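1/ The sale of prints and old maps at Clatito is this Monday. I went to the preview yesterday and took notes. Posting them in order, mostly for people who can't get there before the bidding starts.

2/ The best group is the river charts from the Gadasum estate. Six sheets, hand-colored, sold as one lot. Two have old folds backed with linen. The color on the rest is still strong. I expect them to go well over the estimate.
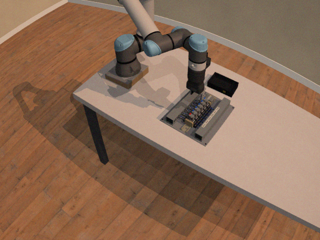

3/ Lot 10 is a woodcut of a harvest fair. The catalog calls it a first printing. Rajkumari Shukla looked at it with me and thinks it is later — the border line has breaks you'd expect from a worn block. Ask for the condition report before you bid.

4/ The Korletey album is the one I'd buy if I had the money. Botanical plates, original boards, spine repaired once and not very neatly. Four plates are missing and the catalog does say so, in small type at the end of the entry.

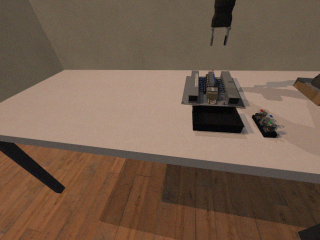

Pale tabletop and plain walls, computer rendering.

5/ Fees: the buyer's premium went up this season, so read the terms again even if you've bought there before. Phone bids have to be registered by 5 p.m. the day before. Favura is handling shipping for framed pieces. Unframed sheets can be mailed flat or rolled, and I'd pay extra for flat.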